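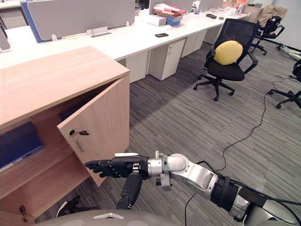
I quit buying lunch at work in the spring, and people keep asking me what I bring, so I'm writing it down once.

The short version is soup. I make a pot on Sunday night and eat it Monday through Thursday. On Friday I have whatever is left in the fridge, usually eggs and toast when I work from home, or a sandwich when I don't.

I started after adding up one month of card charges from the deli downstairs. It came to $137. I like the deli, and I still go when Farzana Malik from billing wants company, but I was mostly buying the same turkey wrap and eating it at my desk in five minutes.

The soup I make most often is red lentil. One chopped onion, two carrots, a spoon of cumin, garlic if I have it. Cook those in oil until the onion is soft. Add 500 grams of lentils (I buy them by weight, so that's one bag for me), a can of tomatoes, and enough water to cover everything by a couple of inches. Half an hour on low. Salt at the end, and lemon juice in the bowl at work. I keep a lemon in the office fridge with my initials on it.

It gets thick overnight. I used to thin the whole pot the next morning, and now I just add a splash of hot water from the kettle to each bowl.

The second one is white bean with cabbage. Hermine Mayrhofer gave me the recipe when we shared an office. She puts caraway in hers. I tried it and left it out after that, but the rest of it is hers: potatoes cut small, beans from a can, half a cabbage, a bay leaf, and vinegar stirred in once the heat is off. It tastes better on Tuesday than on Monday. By Thursday the cabbage is pretty soft, and I don't mind that.

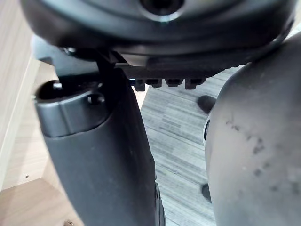
Containers took me longer to sort out than the cooking. I went through two plastic ones with snap lids, and both leaked in my bag, one of them onto a library book I had to pay for. I now use wide glass jars with screw tops. They're heavy. I carry one upright in a side pocket and have had no trouble so far. Leave some space at the top if you freeze them. I cracked one in March by filling it to the rim.

Bread I buy on the way in, a roll or sometimes two. Crackers work too, but they get crushed.

A few things that didn't work for me: anything with noodles, which soak up all the broth by the second day. Cream soups, which separated in our office microwave. Fish chowder, which I liked and Jalen Abernathy at the next desk did not. I've also given up on salads from November on. I want something hot when it's dark by five.

I'm going to try split pea in December, once I've used up the lentils. If you have a version without ham that still tastes like something, leave it in the comments.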